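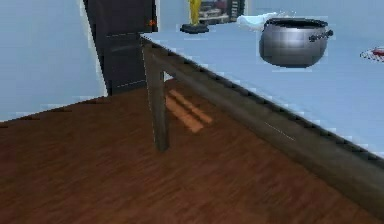 Berkora Records — Release Planning Meeting, April

Present: label management, press, radio, distribution (by phone from Vekia). Started 10:00.

1. Previous minutes
Agreed with one correction. The Dresow vinyl order was 303 copies, not 330.

2. Dresow, second album
Masters approved. Running time is 56 minutes, so the vinyl will go on 2 discs. Press asked to cut one track and keep it to a single disc. The band has said no. Track order stays as sent.
The lead single will be the ballad. Radio would have picked the faster song — noted, no change.
Action: press to send the one-page bio to Vekia before the next meeting.

3. Gisler EP
Cover art is still not in. Vekia needs it 10 weeks ahead of release or the date moves. Vocals on the last song are being redone.
Action: management to call the studio.

4. Radio
Two stations have added the Gisler single to evening rotation. No word yet from the college stations.

5. Other business
Merch prices held over. The guest list for the Dresow listening party is closed.

Next meeting in May, same time. Closed 11:15.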